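Friday, December 16, 2022
Toaster task, Landance bench, remote control

Back on the lever press with the Koltska leader arm. Recorded 86 episodes, dropped two for dead time at the start. The wrist view gets most of the lever travel now.
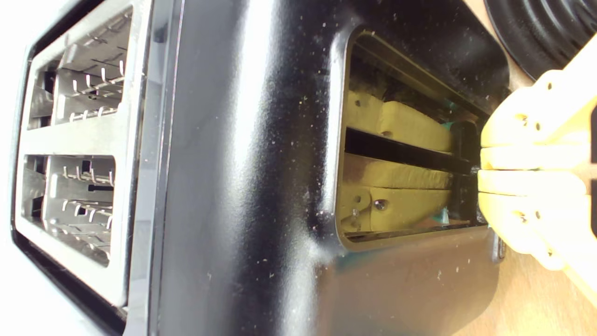 Wrist view, fingertips at the lever.

Teal tape stays on the lever. In the October set the policy kept drifting up to the red button, black lever on black plastic being hard to pick out.

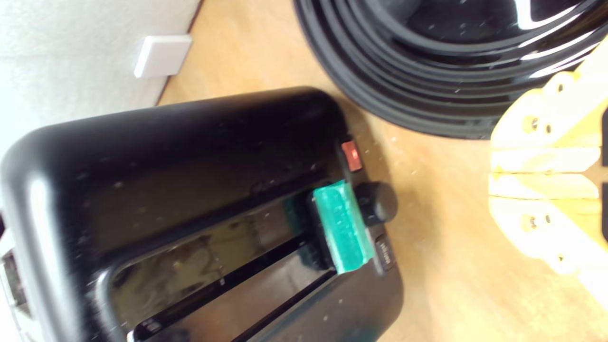
Approach from the dial side is still the awkward one. Come in low, close the fingers early, then push straight down. Almost half my slow episodes are from that side.
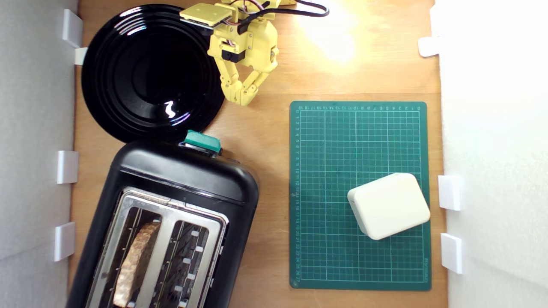
Okeke thinks the starts are too much alike and wants the toaster turned further between episodes before anything goes to Vokilberg for training. Will do that Monday, same rate, same gripper offset.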